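Clonell Home Routines – progress report, May
To: Allik program office
From: Lucía Cifuentes
Re: Table and utensil work, second home kitchen

Sending this Monday as promised, numbers first, the rest underneath. Sorry for the shorthand, the long version comes with the final report.

Where we stand

Target for this period was 100 finished run-throughs of the utensil tasks at the dining table. All 100 done. Two thrown out afterwards for bad notes (no start time written down), both redone the same afternoon. Spent so far on this part of the grant: $2,684, mostly travel and the hosts' fee, receipts are in the Bustamante folder.

Tasks as agreed in the plan: put chopsticks and spoons away in a holder, take them out, sort them by length, move everything to the sorting basket, clear the table. Small stuff. But it's the stuff people do every day after eating and it takes longer than anybody guesses when you write it into a schedule.

The table

Kept the hosts' own cloth on. Gray with white grid lines and big stars all over it. We talked about swapping it for a plain one and decided against – the whole point of the home visits is that the table looks the way it looks on a normal day. Chopsticks get laid straight on the cloth at the start of a run, crossed or apart, no fixed pattern. The blue star is the usual starting spot as it's easy to call out. 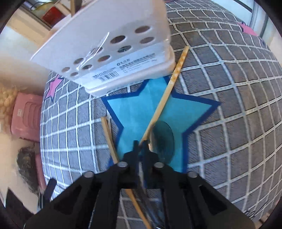
Pick-up from the flat cloth has been the slow part. Light wooden chopsticks, thin, they roll. Our first plan gave the same time for chopsticks and spoons and that was wrong, so the plan has been changed: chopsticks get double. Spoons are fine. Also learned to smooth the cloth between runs, a wrinkle is enough to send a chopstick off sideways. Added to the setup sheet.

The other thing – one chopstick at a time or the pair together? Plan said pair. In practice people do both. We now write down which one it was instead of forcing it. Lilholm asked for this too in their comments on the last report, so that closes their item 2.

Holder and basket

Two containers in use at the table, both belong to the hosts:

1. Beige basket. Rectangular with a partition across the middle and a slotted floor. Used for the sorting runs and for the long tools that don't sit well anywhere else. Thin sticks can slip when the basket gets moved, so the rule now is basket stays where it is once a run starts.

2. White holder. Two compartments, round holes along the lower part. Main container for the put-away runs. Chopsticks lean, spoons bunch up in the middle, and that is how we leave it. Sticker stayed on. Early on we were straightening everything before each run, which ate up time and made every start look identical, so we stopped.
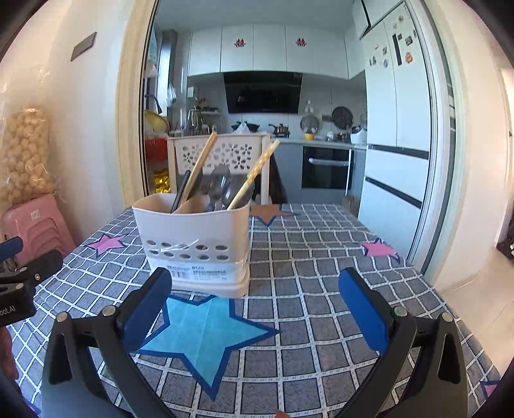
3. Third container, still to choose. Budget line exists, not spent. Would like something tall and narrow, glass or metal, so that we aren't only working with plastic. Will send a price before buying.

Kitchen and surroundings

Visit plan assumed we'd need to clear the area behind the table. Did not. The kitchen is open through the doorway right behind, wok and pots on the counter, bags, bowls, the flower-pattern plastic rack by the table. Left as found. Hosts cook before and after our visits and I don't want to ask them to put their kitchen away for us. They were clear about that at the first meeting and I agree with them.

One practical result: sessions have to fit between meals. That gives us a mid-afternoon slot and not much else. Fine in May. If the summer visits go ahead we should ask for a second household with a diferent meal schedule.

Longer tools

Added at your request after the March call. The spatula-type tools with long handles, standing up in the basket, then taken out and laid flat. Eleven runs so far, counted inside the 100. Top heavy, they tip toward whichever side is lighter, so placement in the basket matters more than for chopsticks. The partition helps. Want to do more of these before the report closes, this is the part with the least material behind it.
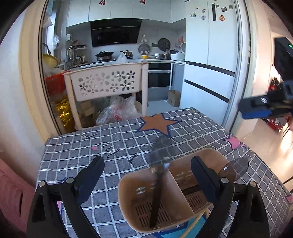 Sorting basket with one long tool upright, kitchen behind.

Problems

Notes. Two different people filling in the sheet and two ways of naming things. "Holder" and "basket" were used for both containers in the first week. Fixed now, names are printed at the top of the sheet, but the first week's notes needed going through by hand and that cost me a day.

Noise from the kitchen, minor. Not a problem for the tasks, only for the spoken notes.

Parking. Still bad.

Next period

– finish the long tool runs
– pick the third container, send price
– clear-the-table task from start to finish, everything in one go, no pauses
– ask hosts about dates after the summer
– short call with Lilholm about the naming, they use their own list and I'd rather match it now than later

Need from you: an OK on moving what is left of the travel line to host fees. Small amount, same total. If I can have that by the end of the week I can confirm the next visits.

Run sheets attached separately, scans are a bit crooked but legible.

Lucía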